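Goltoreo Ceiling & Trim Paint, Dead Flat White

Interior water-based paint for ceilings, cornices, cove and crown
Sold by Lendora Paint & Sundries

Sizes: quart, gallon, five-gallon pail
Colors: Salt, Chalk, Old Plate, Dauda Gray
Sheen: none whatsoever
Item no. 208

Ceilings are the largest thing in any room that people never pick a color for. They will spend three weekends and a marriage counselor's fee on the walls, then send somebody out on the last afternoon to get "some white." Goltoreo is what we hand over when that person comes in, provided they are willing to talk about it for two minutes first.

It is a very flat, fairly thick paint made to go overhead and stay there. It dries without a shine, so the window at one end of the room does not throw every roller lap and taped joint into relief at four in the afternoon. It also sticks to trim that has already been painted, assuming you have washed it, and we will come back to washing.

Why one paint for both

The usual advice is flat on the ceiling and semi-gloss on the molding. Fine advice for baseboards, which get kicked. Crown molding does not get kicked. Unless your household is unusual, no one will ever touch it again after the day it is painted, and a glossy strip up there mostly serves to point at the gap where the miter opened up last January when the heat came on.

Running the same flat white across ceiling and trim lets the shadows do the work. A shallow step in the molding reads as a soft gray line, and a wavy ceiling reads as a slightly less wavy ceiling. You also get to skip cutting in along the top edge, a job done with your neck bent back, a brush dripping toward your wrist, and a growing interest in wallpaper. 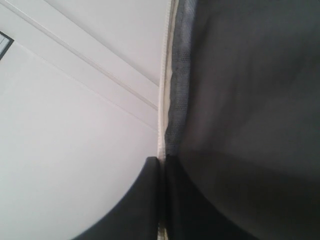

Picking a white

Salt is the brightest and has almost nothing in it. It looks crisp in a room with plenty of daylight and a bit like a dentist's in one without. Use it in kitchens and anywhere the walls are already cool.

Chalk is the one most people leave with. A touch of gray, no yellow. On a north-facing ceiling it can look bluish before noon, and we would like you to know that before you open the second can.

Old Plate is warmer, the color of a dish that has been through a lot of dinners. It was mixed to match the ceilings in older houses, where "white" has been drifting for decades and a clean new patch looks like a sheet of paper taped up there. If you are touching up a stain and have no intention of doing the whole room, start with this one.

Dauda Gray is barely gray at all. On the chip it looks gloomy. Overhead, with light bouncing off the floor, it comes back as a quiet white with a bit more depth in the corners. Take home a sample pot before you argue with us.

Chips lie about ceilings because you look at them flat on the counter, under our lights. Hold one over your head, at home, at the hour you normally use the room. You will look ridiculous for ten seconds and save yourself a gallon.

What's in it and how it behaves

Base: acrylic
Finish: dead flat
Touch dry: one hour in a normal room
Recoat: four hours, longer if it is raining or you have the kettle going
Coats: two over old white, two plus a primer over bare wood or new drywall
Cleanup: warm water and soap
Smell: mild, gone by the next morning with a window cracked

The paint is thick on purpose. It spatters less than the thin stuff, and it holds an edge on a bead or a cove without sliding into the groove and setting there like frosting. Do not thin it for a brush or roller. If you are spraying, a small splash of water per gallon is plenty.

It can be wiped gently with a damp cloth. It cannot be scrubbed. Any dead flat paint that claims otherwise is either not dead flat or has not met your cloth. For a bathroom with a shower that gets used by teenagers, please buy the Gusus Bath Satin instead and accept the shine.

Before you start

1. Wash the trim. The top of a molding profile collects dust, and above a stove it collects dust with opinions. Dish soap, a sponge, a rinse, and a night to dry.

2. Scrape anything loose and feather the edges with fine sandpaper. Flat paint is forgiving about waves and quite unforgiving about ridges.

3. Caulk the seam where the trim meets the ceiling, then the corners. Use a paintable caulk. The clear silicone left over from the bathtub will reject this paint for the rest of your life.

4. Spot-prime water stains with a stain blocker. They will come through two coats of anything else, and through three, and they will wait until you have moved the furniture back.

5. Brush the molding first, roll the ceiling while the brushed edge is still wet, and keep going until you reach the far wall. Stopping for lunch in the middle of a ceiling leaves a mark shaped like lunch.

Use a 1/2-inch nap roller on smooth ceilings and a 3/4-inch on texture. An angled sash brush is best for the profile. Roll the last pass toward the main window.

How much to buy

A gallon goes a decent way on a smooth ceiling and a noticeably shorter way on a rough one. Bring the length and width of the room and we will work it out at the counter. Trim adds very little unless your house was built by someone who loved trim. If the answer falls between two sizes, get the larger one and label the leftover can with the room and the date. Future you is going to be standing in the basement with five unmarked whites.

What customers have told us

"I did the dining room in Chalk, ceiling and crown together. My wife asked when I was going to do the crown. I took it as a compliment and sat down." — Sibusiso Mkhize

"Covers well. Heavier on the roller than I'm used to and my shoulder had a view on that. The joint over the hallway that I have been looking at since we bought the place is still there, but I have to hunt for it now. One star off for the lid, which needs a better lip." — Sérgio Gouveia

We passed the remark about the lid along. The lid remains as it was.

Storage and returns

Keep it from freezing. A can that has frozen and thawed will look like cottage cheese and no amount of stirring will talk it out of that. Sealed properly, with the rim wiped clean and the lid tapped down with a rubber mallet, it keeps for two years.

Unopened cans in the four stock colors can come back within 30 days with the receipt. Tinted cans cannot, even if the tint was only a drop, and even if it was your brother-in-law who chose it. Sample pots are not returnable, though the counter will usually swap an unopened one if you ask nicely and there isn't a line.

Goes with

Lendora angled sash brush, 2 1/2 inch
Lendora paintable caulk, white
Gusus Stain Block, quart
Canvas drop cloth, hemmed
Extension pole, threaded, two-section

Five-gallon pails are kept in the back. Ask, and bring someone with a good back, or at least someone you don't mind owing a favor.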